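4. Setting up the breakfast task

This section applies to the two-arm bench used by the Panville robotics club. Complete section 3 (power-up and homing) first. The task files are in the Groen folder on the bench computer.

4.1 Preparing the table

1. Press the stop button and tell the other operator before reaching over the table.

2. Check the brown paper for tears. Smooth it toward the rail and tape down any lifted corner. Replace the paper after 200 runs or at the start of October, whichever comes first.

3. Put out the toaster, the two bowls and the two blue cups. The green bowl goes to the right of the toaster, with the pink bowl farther right and slightly nearer the rail. Both cups stand upright.

4. Release the stop and load the pose file "cups_start". Each gripper moves to a point near its own cup.

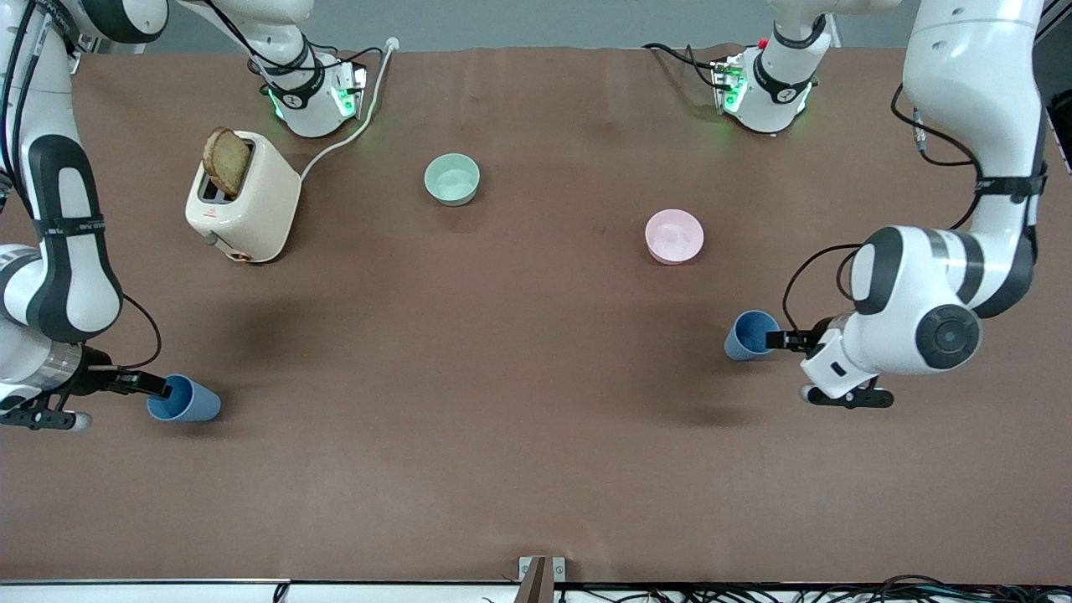
5. Check that the base lights on both arms are green. If either shows another color, go to section 9.

6. Jog each gripper at low speed until the cup rim lies between the fingers. Save the pose under your team name.

Note: Left and right in the software are the robot's own. Seen from the rail, the robot's right arm is on your left.

Caution: Keep the toaster cord behind the toaster and clear of both arms. Do not route it across the middle of the table.

4.2 Recording a run

1. Set the speed limit to 14 percent. Only Veerle Stevens or Ghassan Najjar may raise it - ask before the session starts.

2. Start the log, then start the task.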